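From: Isamu Shibata
To: sim-teleop list
Subject: Re: Kitchen set, fridge task: wrist views and operator drift

Kulsoom Mirani wrote:
> We replayed the August batch on the Grereo controllers and the door
> episodes look fine from the head view, but the policy trained on them
> stalls before it gets to the handle. Are your wrist cameras where you
> think they are? Also, is anyone still letting operators clutch in the
> middle of a reach? Yasir says Sesard does, I say it should be banned.

Kulsoom,

Wrist cameras first. I checked both mounts against the arm model and they agree with the config. I think the stall comes from the demonstrations. When the operator lines up on the handle bar, the last stretch of the approach is done by eye from the head view, and the wrist view may hold very little apart from the fingers, a dark panel and the bar well off to the right.

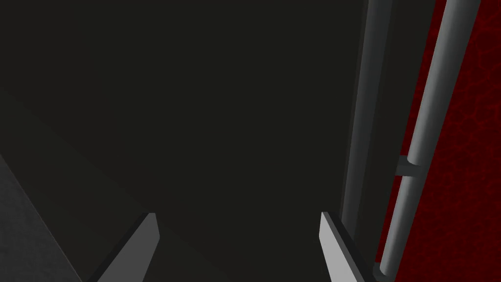 With so little texture in the middle, the policy has to learn the approach from the edge of the view. I would ask operators to square the wrist to the bar earlier, before closing the distance. Macario re-recorded 14 episodes that way and the hesitation was gone in all but 2 of them on replay.

The same applies to anything done close to the green tray. At low angles the rim takes up much of the wrist view, and people driving by remote control tend to creep along it while they judge depth. Those slow segments end up over-represented after resampling.

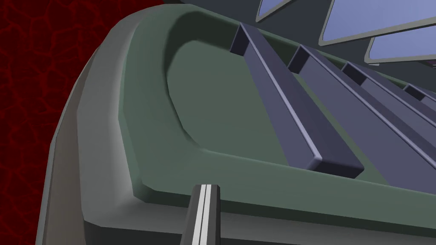
We now trim any segment where the commanded wrist speed stays under the threshold for 6 seconds. The script is in the Quezada branch, under tools. It does not touch the gripper channel, so check your open/close labels after running it.

On clutching: I side with you for the reach, with Yasir for everything else. A clutch with the fingers open and nothing held costs little, provided the idle frames are flagged. A clutch with the door handle in the jaws produces a step in the pose that we have not managed to smooth out.

Proposed rules for the next batch:

1. Clutch only with the gripper open and clear of contact. Flag the idle frames.

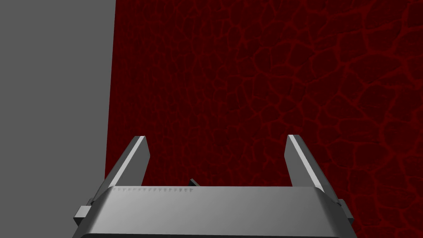
2. One arm works, the other is parked upright. No two-handed starts.

3. Log the head view on every episode, including discarded ones. Jaqueline needs it to sort failures by cause, and the wrist views alone do not show which way the door was standing.

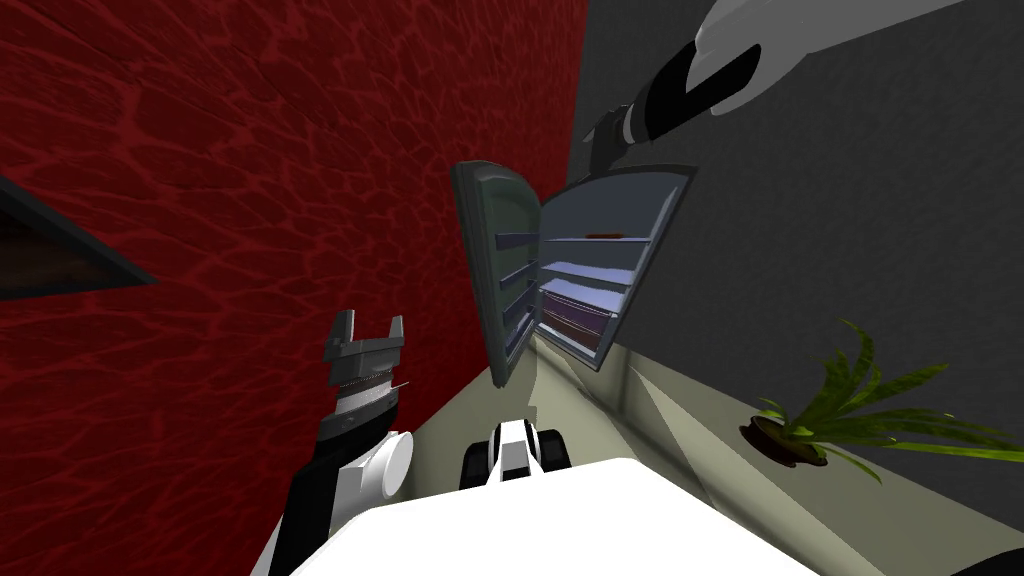
The parked arm matters more than I expected. Of the 172 episodes we kept, the worst were those where the operator let the idle hand sag and the second arm wandered through the head view. The Hostetti gloves are prone to this – the hand controllers less so, as they can be put down.

If there are no objections I will freeze the rules and regenerate the train split. Kulsoom, please send the seeds for your stalled runs so that I can replay them here with the same door pose.

Isamu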